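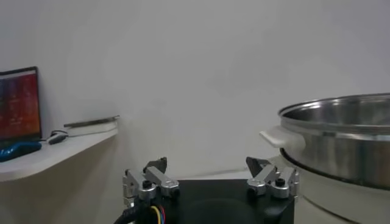 Slide 4. Wrist view, gripper open, pot at right.

Start with the numbers. The Hegyi set has 2547 episodes across 27 tasks. The steamer task accounts for 213 of them. All were recorded by teleoperation on the Clusel bench, two arms, one operator per session.

Point out the wrist view before moving on. Bare steel next to a white wall is hard on auto exposure, so exposure is locked at the start of each session. If asked: yes, we tried leaving it free. Brightness drifted inside single episodes and the policy picked up on it.

Slide 5. What we vary: plate position, bun count, lid position. What we hold fixed: table height, head camera, lighting. Read the labeling rule aloud – an episode ends when the gripper is clear of the rim, and no earlier.

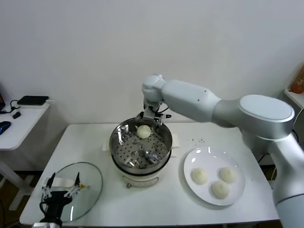
The reach into the pot is where operators slow down. Median speed drops near the rim, and that slowdown ends up in the data. We do not resample it out. Wadora did in their December release and saw more rim contacts.

Rejected episodes: mention the 5 reject codes, do not go through them. Table is in the backup slides.

Slide 6. Split by session, never by episode. Pause here, this gets questions. Then hand over to the Linix loader demo.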